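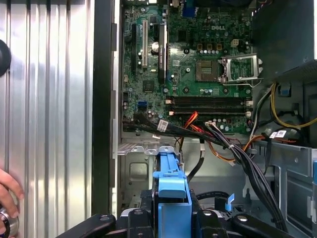
Demonstrations for the PC teardown task at Raltero

The teardown set now stands at 200 demonstrations, 40 of them added since the last newsletter. Each one covers a single step on an opened desktop tower, such as taking out a memory module or unplugging a drive cable, and is recorded from the wrist camera along with the gripper position.

Binta Nwachukwu has asked operators to change how the tower lies on the bench after every 5 takes. The first model we trained had only seen one placement and reached for the wrong spot when the case was turned. Cable bundles should be left as they fall – please do not tidy them between takes.

Failed grasps are worth keeping. Mark them as failed and carry on with the next attempt. Kelechi Bassey checks the labels before anything goes into training.

We still need more towers, any make, working or dead. Bring them to Nnamdi Usman with the hard drive already removed.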